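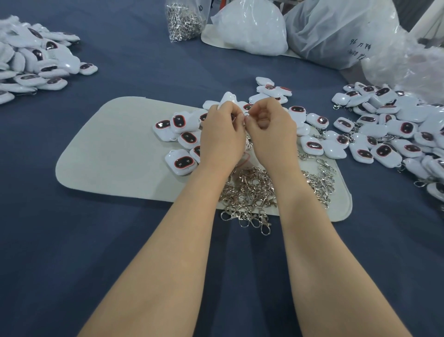

Setting Up Inventory and Reorder Points for a Small Craft Shop

Written by Vija Lukoševičius. Last revised 22nd September.

This guide covers a spreadsheet method for tracking parts and finished goods in a shop that assembles its own products. It assumes one stock location and one person entering data. Any spreadsheet program will do.

Step 1. Create the Parts sheet

Make one row per purchased part. Use these columns, in this order: part code, description, supplier, pack size, unit cost, lead time in days, on hand.

Enter unit cost as the pack price plus inbound shipping, divided by pack size. Leaving out shipping is the most common error in small shops, and on low-value hardware it can double the true cost.

Keep part codes short and free of meaning. A code such as RING-SILVER-LG has to be changed when the supplier changes the finish. A plain number does not.

Step 2. Create the Recipe sheet

Each finished product gets one row for every part it uses, with the quantity per unit. Include packaging. A keychain with a charm, a split ring, a clasp and a printed card takes four rows.

Add a scrap column. Start at zero and correct it after the first full count.

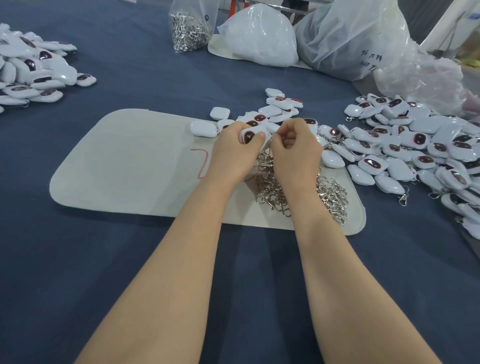

Step 3. Calculate the reorder point

The formula is:

reorder point = (daily use x lead time) + safety stock

Take daily use from the last full quarter. If a part is used at 220 per day and the lead time is 13 days, use during lead time is 2,860. With a safety stock of 140, the reorder point is 3,000.

Set safety stock by the worst delay on record for that supplier. Where there is no record, use one extra day of stock for domestic orders and a week for imports.

Step 4. Post movements daily

Record finished units, not individual parts. The Recipe sheet multiplies each unit out and subtracts the parts from on hand. Post at the end of the work session, before orders are packed. 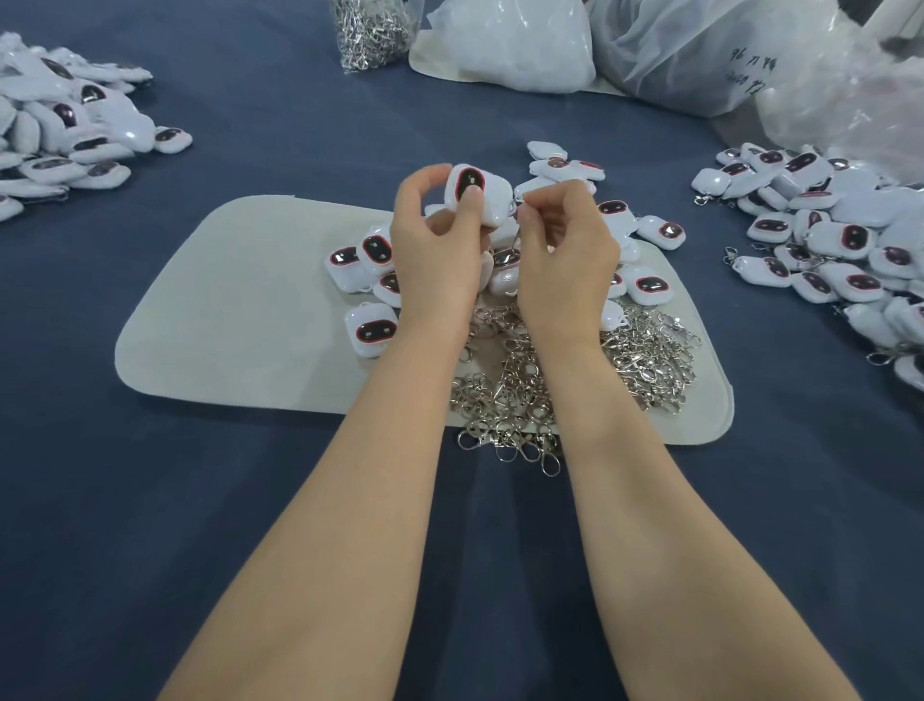
Returns go on a separate line with a negative quantity. Do not edit an earlier entry to absorb a return, or the scrap figure in Step 2 will be wrong and the sheet will not match the next count.

Step 5. Count by weight

Small hardware can be counted on a scale. Weigh 17 pieces, divide to get the unit weight, then weigh the full container and subtract the tare. Repeat the sample if two readings differ by more than one percent.

Count fast-moving parts monthly and everything else in June.

Importing from Flustier

Export as CSV with the date format set to year first. Column names must match the Parts sheet exactly. Thanks to Heriberto Chávez for the corrected import template.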